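Why Is an Egg Egg-Shaped?
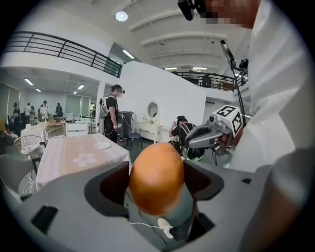 By Delia Valdebenito
Staff Writer, Kids' Science Desk

12 shares | 4 comments

Ask a grown-up to draw an egg and you'll get the same thing every time: fat at one end, pointy at the other. Ask an owl and you'll get something closer to a ping-pong ball. Owls have never read our coloring books.

Bird eggs come in plenty of shapes. Some are nearly round. Some are long, like a potato with ambitions. And some, like the eggs of a seabird called the murre, are so pointy at one end that they look like pears.

So who decides? Mostly, the mother bird's body. An egg starts out soft. As it travels down a tube inside her, it gets wrapped in white, then in a stretchy skin called a membrane. That skin sets the shape. The hard shell goes on last, like plaster over a balloon. In a chicken, the shell alone takes most of a day, and she does not get a day off for it.

Scientists still argue about why the shapes are so different. One big study found that strong fliers often lay longer or pointier eggs, maybe because their bodies are slim and there isn't much room in there. Others think the nest matters too. Murres lay on bare cliff ledges, where a round egg would be a very short story.

Try it yourself: set a hard-boiled egg on a table and give it a gentle push. It rolls in a curve. Now try a ping-pong ball, and be ready to go get it from under the couch.

Share this story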